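Prunstead listings, Monday. Three-bedroom ranch on the Brivance side, 2,911 sq ft, lot survey on file. (1/3)

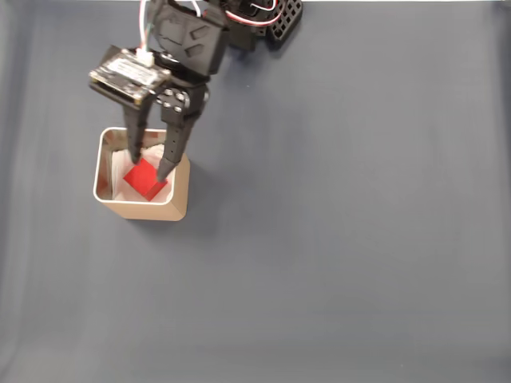 Price per square foot is a weak comp here -- basement area is counted in some listings and left out in others. Check the county card first. Countertop color gets asked about most: matte slate gray, close to the surface under the black arm. (2/3)

HOA is 637 a quarter and covers the roof. Water heater is 8 years old. Offers go through Navarrete by 5 p.m. (3/3)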